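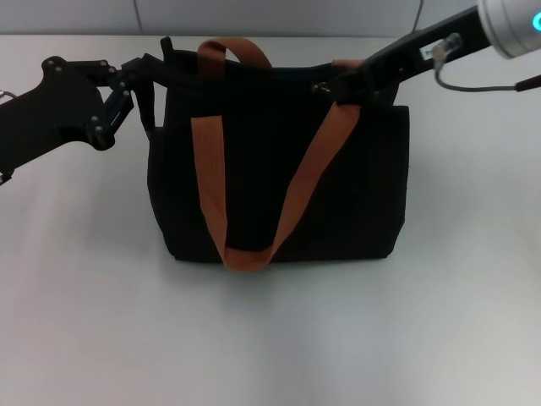
Issue 29, page 4

Gillville shops to stop giving plastic carry bags from April

The four food shops on the main street of Gillville will stop giving plastic carry bags at the checkout from April, and a shelf of shared cloth bags will open in the Drumolow Hall in the same month.

The shops made the announcement together after a meeting with the shire. The heavier plastic bags, which have been sold for 20 cents since the thin ones disappeared, will be sold until the present stock is finished and will not be ordered again. Paper bags will stay available in all four shops, but they will not be free.

Plorkenico, the largest of the four, said in a written statement that its customers were already moving in this direction. "A good part of our regular shoppers bring their own bags. The others tell us that they own many bags and that the bags are at home," the statement said.

The second sentence describes the situation which the shared shelf should improve. Anyone will be able to take a bag from the shelf without a card or a deposit, use it for the shopping, and return it when it is convenient. People who have too many cloth bags in the cupboard are invited to bring them to the hall beforehand. The limit is two bags for each person on one visit.

The idea comes from Korletey, the next town along the river, where a similar shelf has operated near the post office since last winter. The experience there is described as good but not perfect. In the first weeks the shelf was often empty by the middle of the morning, and bags came back slowly. The situation changed when the organisers put a second return box beside the bus stop, so that people did not need to cross the highway only to give back a bag.

Gillville will follow this example from the beginning. One return box will stand at the entrance of the hall and another one at the car park behind the bakery. The shire has agreed to empty both boxes on the same round as the public bins.

Which bags are accepted

The organisers ask for bags which can carry a normal weight of groceries. Canvas, cotton, jute and strong synthetic fabrics are all welcome, with or without advertising. A black bag with woven handles is as suitable as a bag from a seed company or from a bank which does not exist any more. Small gift bags, bags with a broken zipper and insulated bags are not accepted. The insulated ones are difficult to wash properly, and in Korletey they were the most frequent cause of complaints about smell.

Bags should be washed before they are given. This request was discussed for some time at the public meeting, where several residents asked who would wash the bags after they were used. The answer is that the laundromat on Station Road will take one load every week without charge during the first four months. After this period the arrangement will be reviewed. Borrowers are asked to shake the bag out and to remove receipts, onion skins and similar things before they return it.

One resident asked at the meeting if raw meat can be carried in a shared bag. The shire's environmental health office recommends keeping raw meat and chicken in a separate bag which is used only for this purpose, and washing it after each trip. The same advice will be printed on the sign above the shelf.

Repairs on site

A bag with a loose handle does not have to be thrown away. The sewing group which uses the small room of the Drumolow Hall has offered to repair bags on its regular mornings, and it also invites people who would like to learn how to do it. The most common damage, according to the group, is where the handle meets the body of the bag. A square of stitching with a cross inside it is usually enough to make this place strong again.

The group has asked for donations of heavy thread and of woven strap, in any colour. Machine needles for denim are also needed. These things can be left at the hall office when it is open. 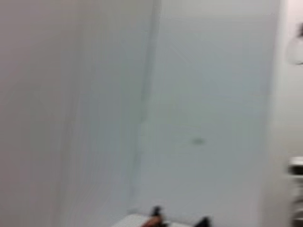 Light-coloured walls meeting at a corner or seam.

The hall itself is in use on most days of the week, and its management had some doubts if there would be enough space for the shelf. The first proposal was to put it in the foyer, but the door to the kitchen opens in this direction and must stay clear. A place beside the noticeboard was chosen in the end. The noticeboard will be moved a little higher, and the rack for tourist brochures will go to the visitor centre, where most of the brochures were already available.

Mixed reactions from customers

Reactions on the main street were mixed when the news was published on the shop doors. Some shoppers said that the change was late and that larger towns did it years ago. Others were worried about older people who come by community bus and do not always plan to buy something. A woman who was waiting outside the pharmacy said she uses the plastic bags a second time for her kitchen rubbish and will now have to buy a roll of bin liners. "So there will be plastic anyway, only I will pay for it in another place," she said.

The shire does not dispute this point. Its waste officer told the meeting that kitchen rubbish can go in the bin without a liner if the wet scraps are wrapped in newspaper, or if they go into the green bin, which accepts food waste in Gillville and in Korletey. Compostable liners for the green bin are available at the shire office and at the library. Each household can take one roll at a time.

The bakery, which is not part of the agreement, will continue with its paper bags as before. The butcher is still considering what to do. The weekly growers' market has not permitted plastic carry bags since it moved to the oval, and stallholders there said that they had lost no customers because of it. Several of them keep a pile of cardboard boxes under the table for people who forgot their bags, and they intend to keep this custom.

What happens with the old plastic bags

Residents who have a drawer full of plastic carry bags at home are asked not to put them in the yellow recycling bin. Soft plastic wraps around the moving parts at the sorting station and the line must then be stopped to cut it out. Clean and dry bags in good condition can be given to the op shop, which uses them at its counter, or to the community garden, where they serve for seedlings and for windfall fruit. Torn bags belong in the general rubbish for the moment. The shire is speaking with its neighbours about a joint collection point for soft plastics, but there is no decision about the place or the cost.

In Korletey the shared shelf has brought a smaller benefit which was not expected. The organisers there report that the shelf has become a spot where people leave other useful things for carrying, for example egg cartons and clean jars. At first these were removed each evening. Now there is a lower board for them, and it is cleared only when it is full. Gillville does not plan such a board at the start, and people are kindly asked to keep jars at home until more is known – the hall has had problems with broken glass in the past, in particular on mornings when the playgroup meets.

Delivery and telephone orders

Plorkenico will also change how it packs home deliveries. Orders will be brought in crates and unpacked at the door, or left in cardboard boxes if the customer prefers it. Customers who order by telephone will be asked once which way they want, and the answer will be kept with their account. The delivery charge stays the same. People who cannot come to the door quickly can tell the shop, and the driver will wait or carry the goods to the kitchen bench.

The other three shops do not offer delivery, but two of them will put aside an order for collection if it is telephoned before noon. A cloth bag with the name of the customer on it can be left at the counter in advance. This service existed before, although it was not very well known.

How to give bags

Clean bags can be brought to the office of the Drumolow Hall during its opening hours, or left at the library desk. Please do not hang them on the door handle of the hall when it is closed, as they are blown into the creek when the wind is from the west. Large quantities from clubs and workplaces are welcome after a telephone call to the office. Organisers would like to have a good reserve before the shelf opens, so that the first weeks in Korletey are not repeated in Gillville.

People who can help with sorting for an hour can write their name on the list at the hall. The work is light and can be done sitting. Tea is provided.

The shire will ask the shops for their comments after the first four months and will publish them in this newsletter. Questions about the green bin, the liners or the general rubbish should go to the waste officer at the shire office, and questions about the bags to the hall.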